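Dust in the PC — quick notes

Doing this at the bench again so writing it down before I forget. Shut down, switch off at the wall, pull the cord. Hold the power button 2 seconds after. Then side panel off.

Take it outside or into the garage. Not the kitchen, learned that one. Old sheet under it if you care about the floor.

Brush first, soft one. I use a 17 mm paint brush from Sendilley, never been near paint. Short strokes, toward the opening. Vacuum hose held close by but not touching anything.

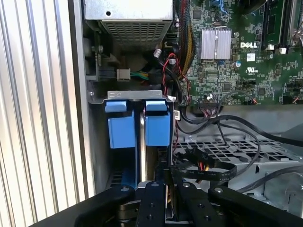
Then canned air. Short bursts, can upright — tip it and you get cold liquid everywhere. Hold fan blades still with a finger or a pencil. Dont open the power supply, ever. Just blow through the vents from outside.

Filters, if yours has them: warm water, drop of dish soap, leave overnight to dry. I mean fully dry.

Cables get a look before the cover goes on. Anything near a fan, tuck it back. Dukine ties are fine, 200 in a bag, will last you years.

Every March for me. Twice a year if theres a dog or teh room has carpet.

Screws in a jar lid. Always.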